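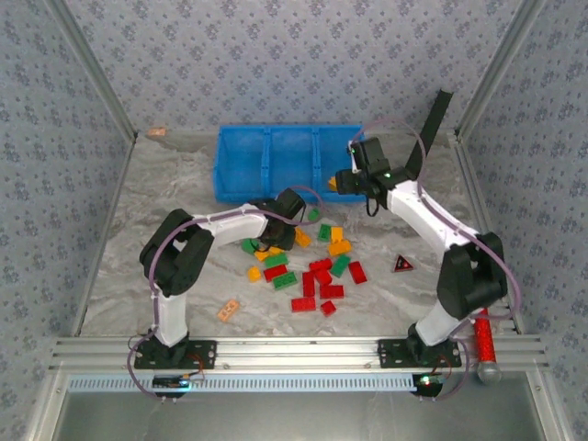 Slide 1. Blue three-compartment bin, marble-pattern floor, bricks still to be put away.

Search this site Search

Sorting toys at home – speaker notes
3/7/19, parents' evening, Botelar library

2 comments 4 shares

Leave slide 1 up while people find seats. Say who I am. Thank Mi-kyung Shim for setting up the evening.

Start with the bin. It is long and shallow, with three compartments side by side. A child can see to the bottom of every one. A deep toy chest holds more, but the bricks end up under everything else and the whole chest gets tipped out to reach them.

Ask: who has a deep chest at home? Wait for hands.

Point to the peach-orange brick on the ledge to the left of the bin. Ledges collect small things. So do windowsills and the tops of baseboards. When we tidy we look at the floor and miss these. Then the yellow one next to the bin, on the right. Very close, but it still has to go in.

How to split three compartments. Ask the room first, then go through what families have tried:
Color. Easy for young children to follow. Slow with a big collection.
Size. Better for older children who build from plans.
Finished, unfinished, loose. Cristóbal Zapata's family does it this way. The half-built things get their own compartment and stay in one piece until the next day.

Pick one and keep it for a month before changing. I changed ours every weekend at first and the kids stopped trying.

My own numbers, if asked: we had 436 bricks when I counted in May. 141 of them were not in any box. Most were under the couch.

Floors. A hard floor is quicker to clear than carpet. On a white and gray pattern like the marble one, strong colors show up well. Gray bricks do not – check those by hand. On carpet, put down a sheet and build on that.

Where the bin goes. Put it near the back wall, out of the walkway, with the long side facing the child. Leave it there during play. If it goes back in the closet each time, bricks get left out.

Skip the part on labels if we are running late. Otherwise: a drawing of what goes inside works better than a word for anyone under four. Tape it to the front.

Questions. Somebody will ask where to buy bins. I have used Fikgate and Vustden and both were fine. Measure the shelf first.

Handouts are on the table by the door. Chairs need stacking before we leave.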